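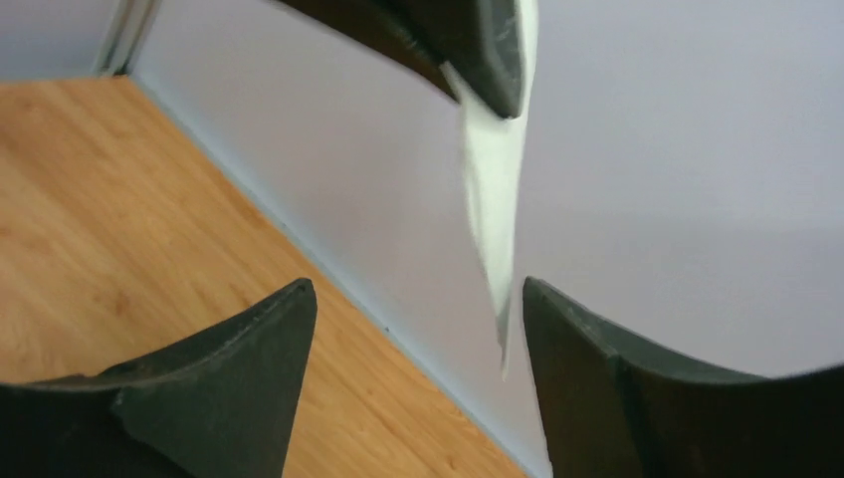
Narrow strips: hanging, folding and putting away

29th September

A long session with the narrow white strips, and I want to get it all down before I forget which pile is which. I had meant to spend the morning on the wide cloths and leave these for later in the week, but the Godach box arrived with its lid half off and most of the contents in one great knot, so there seemed no point in putting it aside to get worse. I made a pot of tea and sat down on the floor with it, which my knees are now complaining about.

The untangling took far longer than I had allowed. The strips from Godach are cut on the straight and behave themselves fairly well once you find an end. The Dorent ones are softer and a bit more slippery, and they had worked their way in among the others, so every time I pulled a Godach strip free a Dorent one came along with it, generally by the middle. I tried shaking the whole bundle out at first and I would ask anyone reading this not to do the same. It tightened everything. What did work was laying the knot flat and easing it outwards from the centre with my fingertips, a little at a time, until it looked like a rather sad bird's nest, and then lifting out whatever was lying on top.

Hanging

A narrow strip held by one end will twist. I knew that, of course, having done up enough parcels in my life, but I had never sat and watched it quite so patiently. Held up near the top it folds over whatever is holding it, spreads out a bit there, then turns on itself on the way down, so that the lower end shows as a thin point even though the strip is just as wide there as anywhere else. You are simply looking at it edge on. I had been throwing strips onto the "tapered" pile on the strength of this and had to go back through the lot with a ruler – a lesson for me. Please measure them lying down.

The other thing about hanging is the draught. With the door to the passage open the Dorent strips never settled at all, and I spent a silly amount of time waiting for them. Door shut from now on, and the heater pointed at the wall.

Folding

I tried three ways of folding and have views on all of them.

The first was in half and half again, as you would a tea towel. Quick, and it looks nice for as long as you don't touch it, but the little bundles spring open in the drawer.

The second was a loose roll, starting from one end and keeping the edges level. I like this one best. It takes a steady hand at the start, when there is next to nothing to roll around, and if the first turn is crooked the whole thing comes out like a cone. I undid a good many of those. Once rolled, though, they sit side by side in the shallow tray and you can take one without disturbing its neighbours.

The third was a zigzag, back and forth over a finger, which somebody has pencilled on the Somogyi instruction sheet with a large tick beside it. I can't see what the tick is for. Mine slid sideways every time. I'm willing to be shown.

Putting away

The rolls are in the shallow tray on the second shelf, Godach to the left and Dorent to the right, with a bit of card between. Creased ones are in the blue folder under the tray. I pressed a few under the big atlas over lunch and the folds had eased nicely by the time I came back, though a sharp line remained on any that had been at the bottom of the box. Those might want the iron. I haven't looked for the iron.

The box itself is too battered to keep. I have saved the label, which says 300, and I would dearly like to know whether that was ever true. I didn't count and I don't intend to.

Still to do

Ask Troment whether the next lot can be sent flat, or at least wound on a card. I would happily pay a bit more for the postage.

New label for the tray. The present one says "ribbons and misc." in my own handwriting and I can't think what I was up to.

Go through the wide cloths, now put off until tomorrow.

Sweep. There are threads everywhere by the shelves, and I found one on my sleeve at the bus stop.

Find out who pencilled that tick and get them to show me the zigzag slowly.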